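Subject: Re: [zalusia-users] Old office PCs as a home backup machine?
Date: May

Hello list,

> I was offered an old office tower, Dell-style, 11 years old, by my
> employer. It would stand in the hallway and keep the family photos
> and the Gendo archive. Is it worth the trouble, or must I buy one of
> the small Fagerlund boxes? Total data is 518 GB today.

I have kept my backups on such a machine for a long time, so I allow myself a longer answer. Excuse my English please.

First the data. 518 GB is not much. One new disk of 2 TB holds it with good room for growth. I would take two disks and copy the first to the second every night. Please do not use the disk that comes with the PC, its age is the same as the age of the machine.

Second the power. My tower takes 43 watts when it does nothing. A small box takes less, and over several years you pay this difference. I let mine wake up at 2 a.m., run the Zalusia job, and go to sleep again. The setting is in the BIOS, under power management, and on some boards it is called "RTC alarm".

> Also, does Zalusia still choke on folders with many small files?

With version 3 it was bad for me above 1,000 files in one folder. I pack the Gendo mail folders by month before the copy, and since then the nightly job finishes before breakfast. Somebody from the Lallitz group wrote here that the newer version is better, but I did not test it.

What I would do in your place, in this order:

1. Ask if the employer has already erased the old disk. If not, erase it yourself and keep a written note.

2. Lay the case on its side, take the side panel off and clean it. Look at the ventilation slots, the power supply label and the memory slots before you order parts.

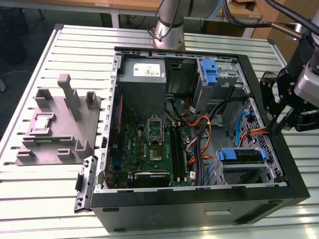 3. Run a memory test for one full night. A backup made with bad memory is worse than no backup, you will trust it.

4. Install the system, then Zalusia, and restore one folder to another computer. Do this before you delete anything.

If the noise in the hallway disturbs you, then take the Fagerlund box. I have no experience with it, maybe other members can write.

With kind regards from a rainy place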